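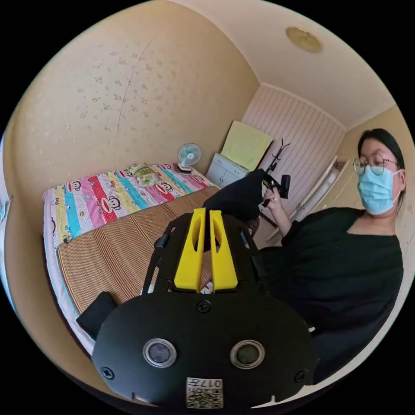

Celeste Durán

社团 > 邮件列表 > 叠衣服项目 > 回复:四月的数据计划

各位好:

我先把话说在前面,我不反对继续做叠衣服,我反对的是照现在这个计划做下去。原信有几段我引在下面,逐条回。

> 目前手持夹爪已录 466 条示范,清洗后可用 414 条。
> 建议四月底前再补 300 条,然后直接开始训练,
> 赶在 Parken 杯报名截止前拿出一段演示视频。

414 条可用,这个“可用”是谁定的?我翻了清洗脚本,它只查两件事:左右两路时间戳对不对得上,轨迹有没有断。袖子折歪了它不管,夹了三次才夹起来它也不管。我随手抽了一段长袖的看,左手在衣襟边上来回试,最后叠出来的东西我妈是不会往柜子里放的。这一条也算在 414 里面。

> 卧室场景已经足够多样,暂时不需要换地方。

这一条我最不同意。床上铺着竹席,席子的纹路又直又密,深浅相间,等于给模型白送一把尺子。换成纯色床单,或者换成活动室那张桌子,它还知道边在哪里吗?我猜不知道。上学期 Akness 那个抓杯子的模型就是这么栽的,在自己桌上十拿九稳,搬到走廊里连杯子都对不准。当时大家都说下次一定注意,现在就是下次。

黑色的衣服也是个问题。黑卫衣铺开以后,袖子摊在席子上,折起的地方几乎没有对比,夹爪本身又是黑的,靠得近了分不清哪块是布哪块是壳。我不是说别录黑的,黑的恰恰该录,但要单独归一类,单独看成功率,别和浅色T恤混在一个平均数里报出来。

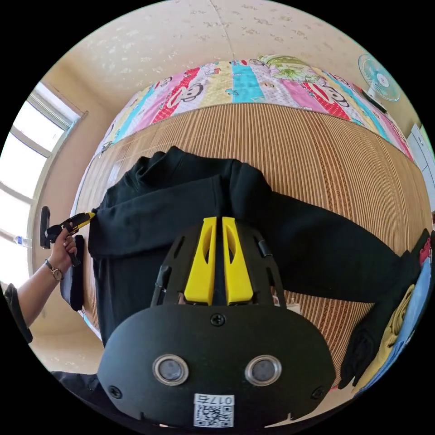
再说双手配合。我们写项目书的时候吹的是“双臂协同”,可是照我看过的那些片段,多数时候是一只手在干活,另一只手悬在旁边等。这样训练出来的策略,另一条胳膊多半也学会了等。要么改录制规范,规定折袖子那一步必须两边都夹住再动;要么老老实实把项目书改成单臂,省一半力气。

> 新同学上手很快,练十分钟就可以正式录。

十分钟能学会开合,学不会稳定。请至少看一下每个人头几条和后几条的时长差别,我怀疑差得不小。录的人自己戴着夹爪,视线跟平时叠衣服不一样,手腕会不自觉地往里扣,这个毛病不纠正就会一直留在数据里。

> Ahmadpour 那边的基线在类似规模的数据上效果不错。

他们用的是毛巾。毛巾四个角,没有袖子,没有领口,也没有里外之分。拿毛巾的结果来给长袖上衣打包票,我不接受。

所以我的意见是,先不要补那 300 条。拿现有的先训一版小的,哪怕很难看,放到没见过的床单上跑,把失败的录下来,大家坐在一起看。看完再决定补什么,补在哪儿。如果跑出来挺好,我在列表里认错,下次聚餐我请。

还有两件小事。一是标签命名,有人写“017右”,有人写“017H”,脚本那边请统一处理一下,我不想再手工改文件夹。二是 Drukthorpe 的共享盘快满了,原始视频谁传的谁认领,不要默认别人会删。

演示视频我不剪。东西没跑通之前剪出来的都是宣传片,评委问一句“换件衣服行不行”,我们站在台上怎么答?

Celeste

> 以上有意见请在列表里提,没有的话就这么定了。

有意见,见上。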